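Bench notebook, 10 November 2023
Sourdough starter, jar 2 (the Gresgate rye)

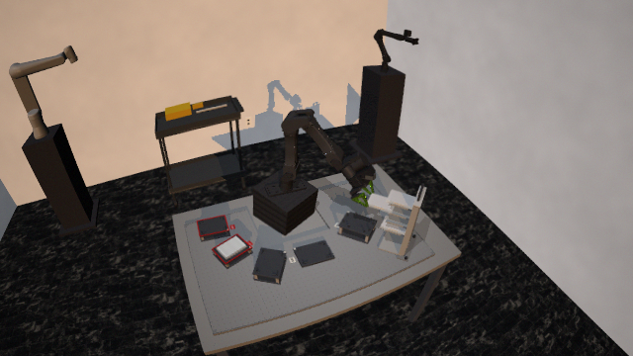

OK so the rye is finally behaving! Fed it last night with 71 g of flour and the same of water, stirred it hard, lid on loose, and by breakfast it had climbed right past the rubber band. Smells like apples, a bit of nail polish underneath, which I can live with (the September batch was all nail polish).

The white starter is slower. I switched it to the Plisside bread flour and it sulked for 14 hours before I saw a bubble. Might be the flour, might be the cold sill. Moving it next to the boiler tonight, same flour, so I only change one thing.

Whoever borrowed the good scale, please put it back! The little one drifts and I don't trust it for salt.

To do: order more rye, scrub the crock, try a longer rest before shaping.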